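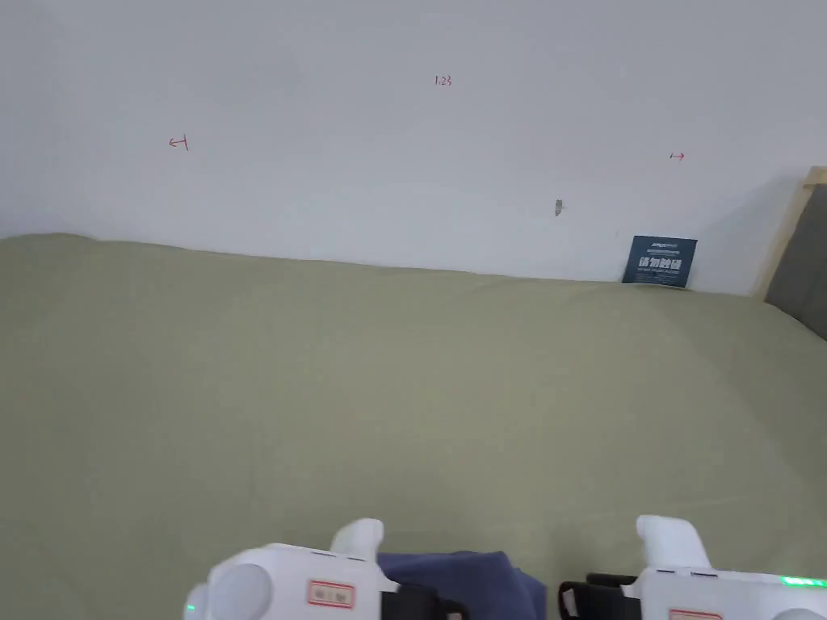
Stovum hand-held grippers and one navy cloth

Stovum kit at $289 a month, worth it?

tinsnips
We rented the pair to record cloth handling for a robot that can't fold yet. Neither can I, so it's a fair fight. Grip is good on soft stuff. The software is where my patience went, 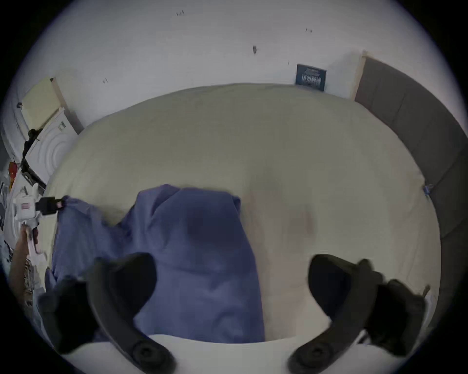
and pairing took 5 tries before the left one would talk to the right. Support answered in October. I had written in August.

gretis_fan
430 sessions on mine and pairing never failed. Did you update the firmware?

tinsnips
Twice. It got more polite about failing.

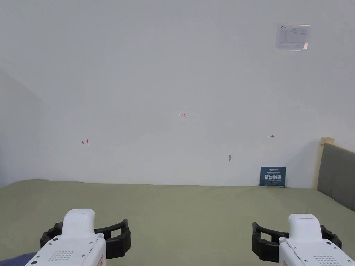

Re: Stovum vs Isham

mopbucket
Isham is $50 cheaper and the manual is in sentences. Jaws are worse on thin fabric, though.

gretis_fan
Worse on everything. I sent mine back.
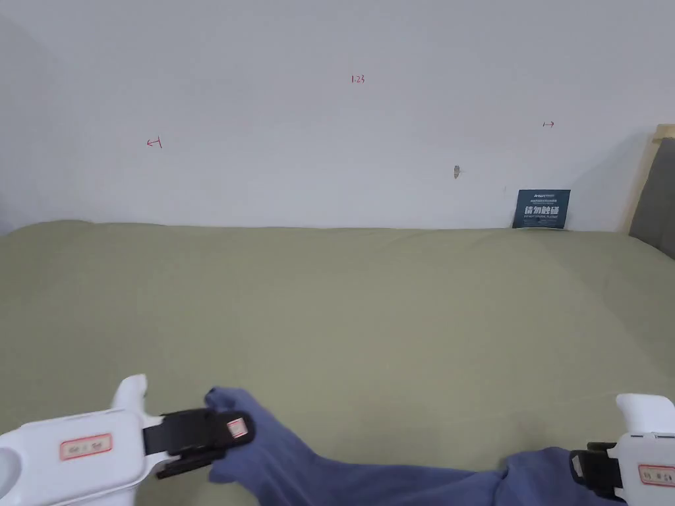 Photo: tinsnips

tinsnips
Keeping the Stovum one more month. My wrists vote Isham.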